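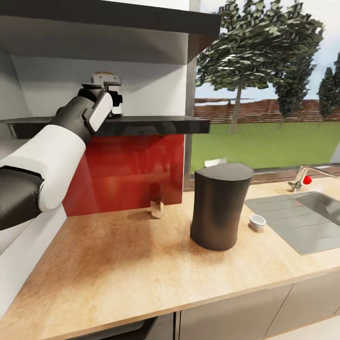

Freitag, und ich habe wieder einmal unsere Hausregeln für Simulationsläufe gelesen. 15 Seiten, davon 10 über Dateinamen. Ans Vermeulen hat sie im April geschrieben, und seither werden sie verehrt und umgangen.

Regel eins: Vor jedem Lauf wird festgelegt, was als Erfolg zählt. Klingt selbstverständlich, bis man Toon fragt, wann eine Tasse «abgestellt» ist. Wenn sie steht? Wenn der Greifer offen ist? Toon findet, wenn er Feierabend hat.

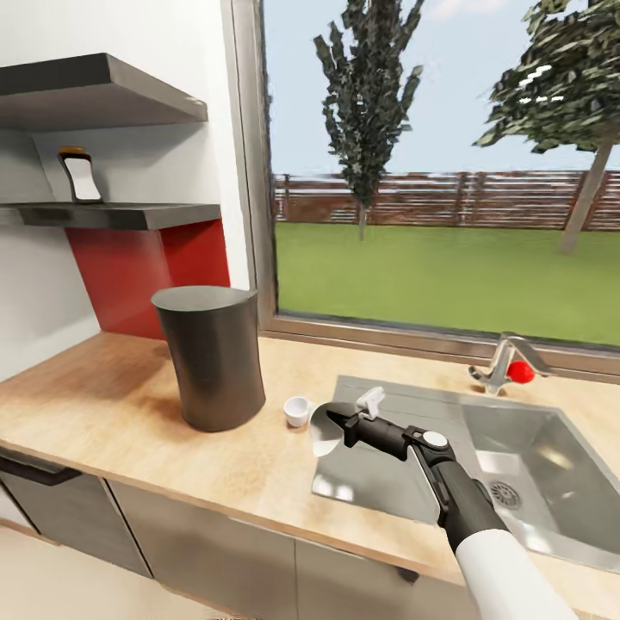

Regel zwei mag ich lieber: Fehlversuche werden nicht gelöscht. Im Projekt Skudine liegen inzwischen 344 Läufe, und 76 davon hätte ich gern nie gesehen. Sie bleiben trotzdem drin, mit Startwert und Versionsnummer, sonst ist jede Quote Folklore.

Offen ist Regel sieben, der Sicherheitsabstand zur Arbeitsplatte. Fenna will ihn auch in der Simulation einhalten, ich halte das für Gewissensberuhigung in Pixeln. Am Montag reden wir darüber. Ich bringe Kuchen mit und rechne mit einer Niederlage.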